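Ticket 3910
Queue: Floor rules and cell safety
Opened by: Anas Erraji
Site: Undden, bedroom setup
Status: Closed, one follow-up open
Priority: Medium

Summary
Tether cable on the floor inside the robot's working area. Our floor rule says no loose cable within 700 mm of the robot base or under the arms while the drives are enabled. The pre-run checklist was signed off anyway.

Entry 1, Erraji, 2 Jan 2019
Run 369 was paused by the operator at Undden with a soft stop. The log shows a left shoulder torque warning, then a second one a few seconds later. No fault code, no contact reported. Operator asked whether he could clear the warning and carry on. I told him no, leave the arms where they are and keep people out until the cable route has been checked.

Entry 2, Erraji
Went through the checklist with the operator by phone. Item 4 (floor clear) was ticked. He read it as "no objects in the path" and did not count cables or soft items. The wording in the Barnmont copy is the old one from November. The current version names cables, bedding and cushions. Barnmont and Undden were both supposed to have it.

Entry 3, Erraji
Views from the head and from the left wrist:
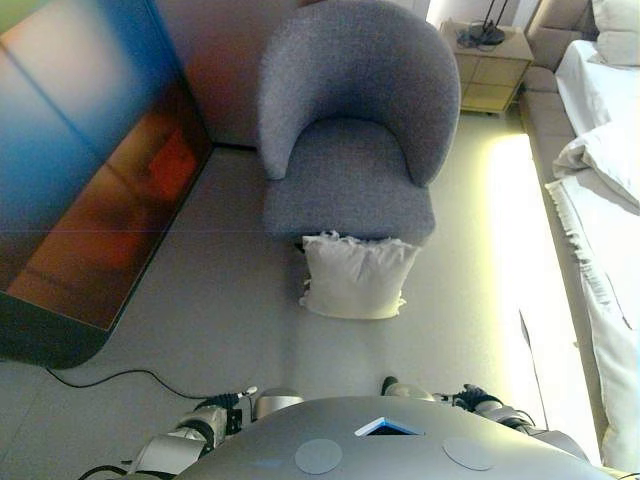
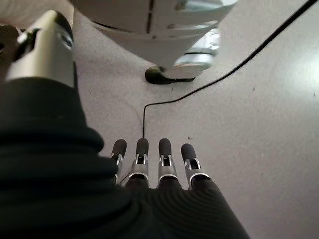

Warning threshold on the left shoulder is set the same as on the Prisatgate unit, so I don't think the setting is the problem. A cable with slack in it can load the shoulder through its connector when the arm moves away, and the controller has no way to tell that from a light contact. We treat both as contact until shown otherwise. That is in section 2 of the floor rules and I am not going to make an exception for one site.

Entry 4, Khosravi support
Checked the torque trace. Both warnings peak below the stop limit. The shape fits a slow pull more than a bump, but we can't confirm that from the trace alone. Suggest a strain relief clip on the shoulder bracket and a service loop behind the unit. Minimum cable length for this is 2000 mm from the clip to the wall box.

Entry 5, Erraji
Actions given to site:
1. Drives off and locked before anyone reaches under the arms.
2. Reroute the tether behind the base and tape it down the full length.
3. Move soft items off the floor unless the task sheet lists them.
4. Reprint the checklist from the shared folder and throw out the old one.
5. Repeat the slow arm sweep at reduced speed with one person at the stop button - no one else inside the line.

Entry 6, Erraji
Site reports 1 to 4 done. Sweep repeated twice, no warnings. Run can restart under a new number. Do not reuse 369, the data stays marked as interrupted.

Follow-up: Prisatgate to confirm which checklist version they have on the wall. Assigned to me.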